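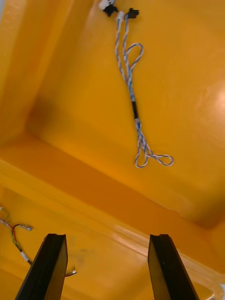

4.2 Preensão de chicotes elétricos em caixas plásticas

Figura 3. Vista da câmera de punho, com os dois dedos da garra abertos. No alto, um feixe de fios trançados em branco e azul, com conectores na ponta superior; embaixo, à esquerda, um chicote menor de fios mais finos.

O conjunto Hirkville reúne 1651 tentativas de preensão, das quais 1000 foram usadas no treinamento e 566 na avaliação. As demais foram descartadas por falha de sincronização entre a câmera e o controlador da garra. Comparamos o nosso método com o estimador de pose Fimedis, sem ajuste adicional.

As superfícies brilhantes da caixa, como a da Figura 3, produzem reflexos que o Fimedis confunde com terminais metálicos. O erro é mais frequente nos chicotes finos, em que o terminal ocupa poucos pixels. Nos feixes trançados o problema é outro — as alças se sobrepõem e o ponto de preensão fica ambíguo. Adotamos então a regra de Özkan, que dá preferência a trechos cobertos por luva, mais rígidos que os fios soltos. Os parâmetros da regra foram mantidos fixos em toda a avaliação.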